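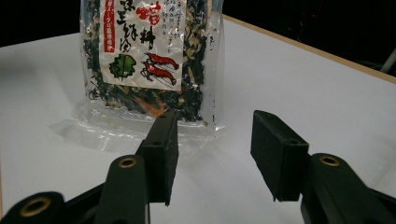
Bag of dried seaweed and pale vegetable flakes, with a Japanese-language label showing two red shrimp.

Dried seaweed mix

Dried seaweed mix (also soup seaweed, seaweed and vegetable mix, or on some shop shelves just "soup bits") is a dry foodstuff made of small pieces of edible seaweed blended with other dried ingredients, mostly vegetables and sometimes shrimp. Eaten by adding hot water or broth, or soaked in cold water for salads. Strongly linked with Japanese home cooking, though sold much more widely now.

Contents
1 Ingredients
2 Packaging and labels
3 Preparation
4 Storage
5 Outside Japan
6 See also

Ingredients

The main part is usually wakame, cut small before or after drying. Dried pieces are very dark green to almost black and curl up tightly. Other seaweeds turn up too – kombu in fine shreds, red or white types for colour in salad mixes.

Common additions: spring onion, cabbage, carrot, sesame, small wheat gluten shapes (fu), tiny dried shrimp. The pale flakes in a mix can be any of several things and are hard to tell apart when dry. Orange bits are most often carrot or shrimp. Proportions vary a lot between makers and are seldom given on the pack, only the order of ingredients.

Some mixes are seasoned with salt or powdered stock. Plain ones are not, and need miso, soy sauce or a stock cube adding. Worth reading the back of the pack as the two kinds look alike.

Packaging and labels

Clear plastic bags are usual for gift shop and market versions, so that the buyer can see the mix. Supermarket own brands tend towards printed foil pouches with a zip. Bags may have a flat folded base so they stand up on a shelf.

Paper labels on the clear bags often follow an old-fashioned style: vertical writing, a product name in thick brush-style characters, a red stripe or red lettering, and drawings of the sea ingredients. Shrimp are a favourite. Drawings are a guide to flavour at best and dont always show everything inside. Allergens are listed seperately, normally on the back.

Preparation

Soup: put a spoonful in a bowl, pour on hot water or broth, leave for 2 minutes. Thicker cuts want 4. Seaweed swells to many times its dry size, and using too much is the usual beginner's mistake.

Salad: cover with cold water until soft, drain, squeeze gently, dress with rice vinegar and sesame oil. Mixes containing shrimp or dried cabbage are less suited to this, being made for hot dishes.

Other uses include stirring into rice, noodles, omelettes and savoury pancakes. Can be crushed and used as a sprinkle, but this is not the same thing as furikake, which is seasoned and meant to be eaten dry.

Storage

Keeps for months unopened in a cool dark cupboard. Once open, reseal tightly or tip into a jar; damp air makes the pieces go limp and dulls the smell. A 50 g bag lasts most households a good while. Mixes with shrimp go stale sooner than plain seaweed.

Outside Japan

Sold by Asian grocers and, increasingly, by general supermarkets. The importer Clollora lists a shrimp version and a plain one, both in clear bags with an English sticker on the reverse. Issa sells a salad mix only.

See also

Furikake
Miso soup
Nori
Wakame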